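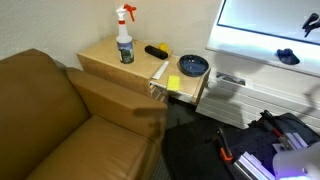
Home Tips Kitchen Workshop Storage Contact

Sanding a Wood Floor Yourself

If you've been staring at a tired old floor and wondering whether you could bring it back on your own, go for it! Sanding is dusty, noisy and wonderfully satisfying, and a bedroom is a great place to start. We did our first one in a small house in Fornside and were hooked by lunchtime.

Clear the room completely, then crawl around with a hammer and a nail set and sink every nail head you find. One proud nail will rip a sanding belt to ribbons (ask us how we know). Pull the staples left over from old carpet while you're down there. If the old finish might contain lead, get it tested before you sand anything.

Start coarse only if the floor needs it. Ours had thick, yellow varnish and we still got away with 40 grit on the worst boards, then 80 for the whole room, then 120. Don't skip a grit to save time, or the scratches will show up as soon as the finish goes on.

Keep the drum sander moving whenever the drum is down! Lift it at the end of each pass, walk with the grain, and overlap your rows a little. Do the edges with an edger after each grit, and get into the corners with a hand scraper. A sharp one takes off old varnish in lovely long curls.

Vacuum twice, let the dust settle overnight, and vacuum again. Empty the dust bag outdoors every time you stop, as fine sanding dust can catch fire on its own.

For the finish, we put down 4 thin coats of water-based polyurethane with a light buff between them. Wear socks for the first few days and leave the rugs rolled up for 2 weeks.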